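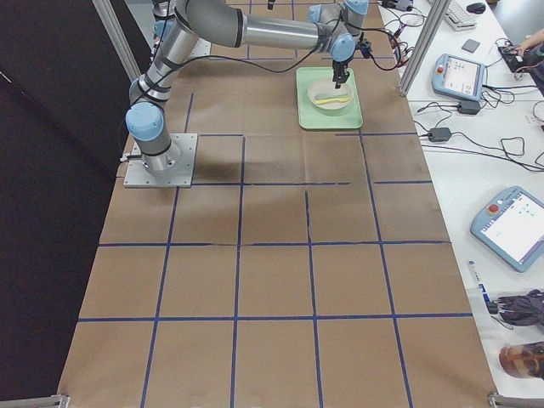 Charting a soccer match by hand is the best way I know to fall in love with the game all over again, and you can learn it in one afternoon! All you need is a match, a pencil, a stack of printed pitch outlines and somewhere roomy to lay everything out afterward. A long table covered in brown kraft paper is perfect for that last part, because you can write player numbers and arrows straight onto the paper and tear it off when you're done. I chart for Flevell, our Sunday side, and my sheets have gone from a hobby to something the players ask for.

What to print

Make one pitch outline for every 15 minutes of play, plus a spare for stoppage time. Draw light lines splitting each pitch into thirds, then into left, middle and right. Nine zones is plenty for a first try. Put the direction of attack at the top as a big arrow (I forgot this once and spent an evening thinking our left back had played on the right).

Pick one thing to follow

This is where people go wrong. They want passes, shots, tackles, headers, the lot, and by the tenth minute they're a mess. For your first match, follow where your team loses the ball. Just that. Every time it goes, put an X in the zone and the player's number next to it. If a teammate of theirs wins it straight back, circle the X. 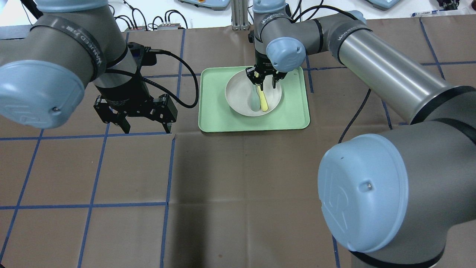 Keep your eyes on the pitch and only glance down when the ball is out of play or rolling around at the back. You will miss some. Leave them out and keep going, don't guess. When Tùng Mạch and I charted the same game against Cistance, he had 59 losses and I had 50, and the two maps still looked nearly the same - a big ugly cluster just past halfway on the right.

Reading the sheets

Lay them out left to right in match order. Now look for zones that fill up fast. X marks near the other team's box are usually fine, that's what happens when you try things up there. X marks in your own middle third are the ones to bring up with your coach, especially the ones with no circle. Then look at how the cluster moves as the game goes on. Ours crept backward after the hour in almost every match in April, and Meenakshi Bhatia spotted that it was the same tired midfielder, number 29. She moved him to a later sub role and he loves it!

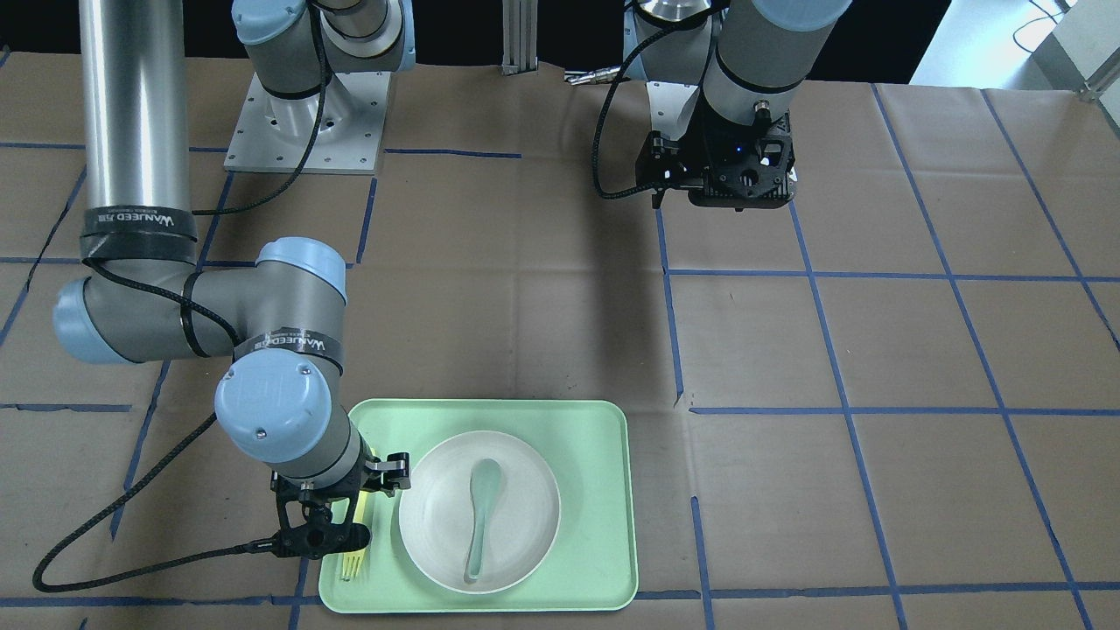

Can I chart from a recording instead of going to the match?

A recording works well, and it's a great way to practice, but the camera follows the ball, so you won't see who was free on the far side. Let it run at normal speed the first time through. Pause only on the second pass, to fix player numbers.

Next steps

Once you have three or four matches done, add shots in a second color. After that try pairs of passes, which is a lot more work (my sheet from the Ivgate game has 200 little arrows on it) but wow, is it fun to look at. Keep every sheet in a folder with the opponent and the score on the back.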